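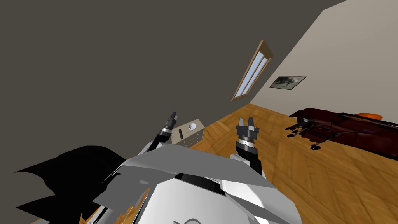 AR museum trail keeps drifting -- any ideas?

Maximiliano Orellana
Sat 30 December

Hello all, and apologies in advance for the length. I've been putting together a little augmented reality trail for our local history museum at Brorkivier, the sort of thing where you hold up your phone and an old shopfront appears over the modern one. I'm building it in Drikano, and the first few stops behave beautifully. By stop 9, though, the shopfront has wandered halfway across the road, and on my older phone it sometimes floats above the rooftops. I've tried restarting the session at every stop and it helps for a minute or so, then off it goes again. We open in February and I'd dearly love to have it sorted by then!

Renata Toledo

What a lovely project, I'd happily walk that trail myself. I had much the same bother with a canal walk last year, and in my case the trouble was hanging everything off one starting point. Any small error in the compass heading grows the further you walk, so a shopfront 237 metres along can end up miles out (well, it feels like miles).

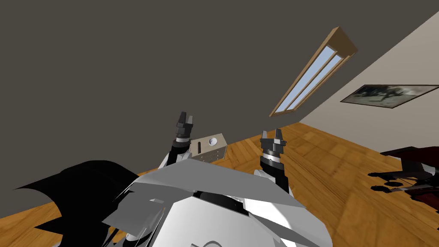
What cured it for me was giving each stop its own anchor -- a printed marker on a lamp post or a noticeboard, with the shopfront placed relative to that and nothing else. Make the markers matt if you can, as mine were laminated at first and the glare was dreadful. Do ask the council before you stick anything up, mind.

Nakajima

Just use Cukska, it does all this for you. Drikano was always hopeless outdoors.

Maximiliano Orellana

Thank you both. Renata, I'll print a few markers and try them on the last three stops first.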